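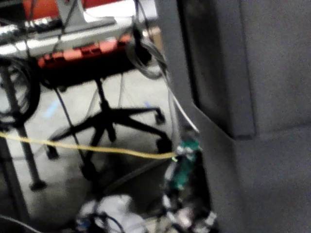
*Floor level in the Ratlow room, with the office chair and the cables.*

Hello from Ratlow! It's been a busy stretch for the suture practice project, so I'll start with the room and get to the pads after that. The cables are still my least favorite part of it. The gray and white ones hang in a bundle with a tangled coil near the top, and the yellow one runs across in front of the chair base, right where a caster could catch it. I'd like to get them up off the floor and clipped out of the way before we do anything else in there.

On supplies we're in good shape. Gourlay delivered 200 practice pads in November, and we've gone through almost 100 of them (a bit faster than I planned, but the pads are what we're here for).

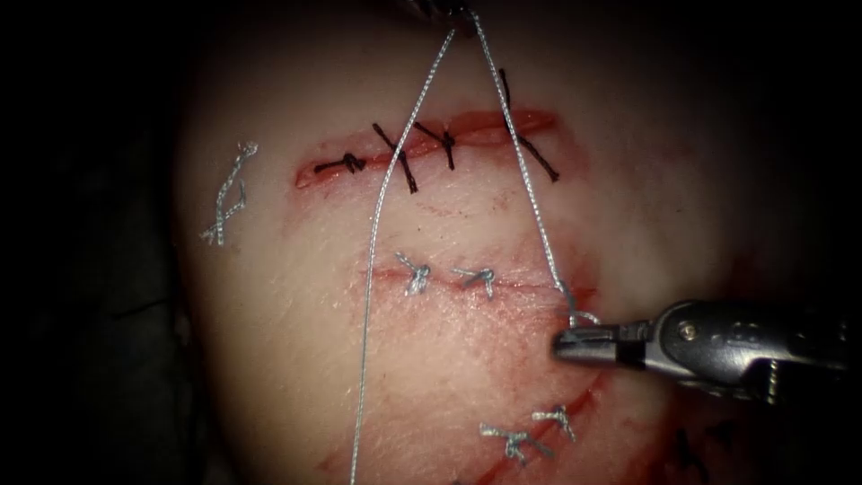

*Page last changed: Wednesday, December 10, 2025*

We've been putting several cuts on each pad so we get more out of it. The top one here has four black interrupted sutures, and I'm really pleased with how evenly they're spaced — the gap between them still shows red, though, so closing the edges is what we need to work on. The silver-gray braided ties lower down are a mixed bag. One on the bottom cut is nice and compact, and its neighbor has long, untidy tails going off sideways. Trimming needs more practice!

The light blue-gray thread comes from Brakach. I like it a lot because it's so easy to follow against the pale pad, even when there's a long length of it running down from the cut and the needle is standing almost straight up.
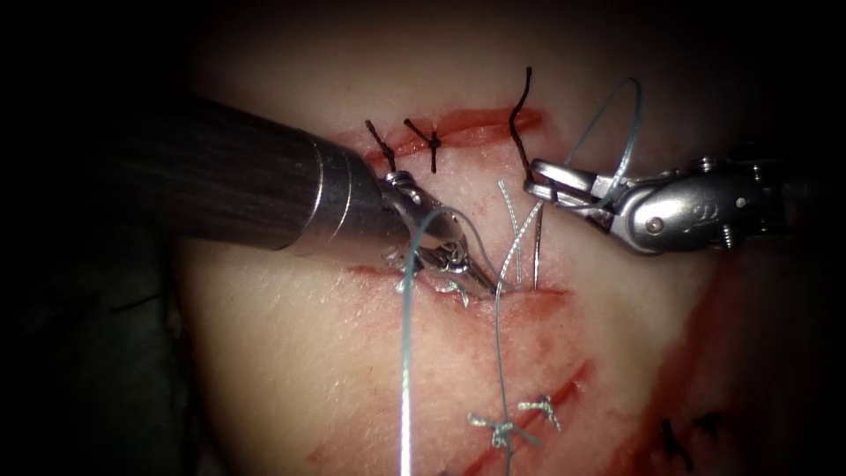 ## Money and what's next

We've spent $3,555 so far, mostly on pads and thread. Still on my list:

- cable clips and a cover strip for the Ratlow floor
- 3 more boxes of the black suture
- a visit to Gruvholm to compare their pads with ours

I'll send the receipts separately, and the Gruvholm quote as soon as I have it.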